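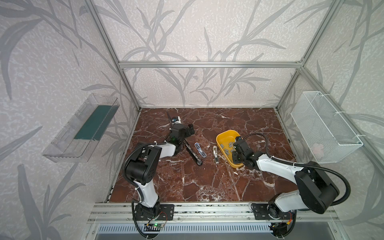

Small parts left in open trays are the main source of delay at a shared bench, according to Stonura, which asked that its remark go ahead of the figures in the September notice on storage at the Murklow work building. Its position is that a tray should hold one kind of part and stay on the table only while that part is in use.

The notice covers benches, trays and wall baskets on the ground floor. A stock check listed 3635 small items. Of these, 3033 were in the tray or basket marked for them on the plan. Another 502 were in a tray meant for something else, mostly short blocks mixed with spacers of similar size. The remaining 100 had no assigned place and have been added to the list.

Three changes follow.

Table trays are limited to one per bench. The yellow plastic tray with rounded corners stays in service for gray blocks. Clear cases and clear tubes are to be kept out of it and laid directly on the tabletop during work, then put away at the end of the shift.

Wall baskets are kept for light items. Both the transparent plastic type and the white wire-mesh type remain approved. Mesh baskets may be fastened with cable ties, with the tails trimmed flush. Anything narrow enough to pass through the mesh goes in a plastic basket. The load limit is 400 grams per basket, including the basket itself.

Marble tops are kept. Wunitz had proposed a rubber mat over the full surface to stop small parts from sliding. The mat was turned down on two grounds: it hides dropped parts of a similar color, and it has to be lifted for cleaning. A narrow mat along one side is still open for comment. Veined stone also makes clear plastic hard to find, and Wunitz has been asked to supply colored end caps for the tubes.

The patterned wallpaper will not be replaced in this round. Sitompul quoted for plain washable panels, but the price did not include removal of the existing paper or refitting of the baskets. A revised quote is expected before the next stock check.

Labels for trays and baskets can be collected from the stores window until 4 p.m. Old labels should be peeled off first. Benches without a label at the next check will be listed as unassigned.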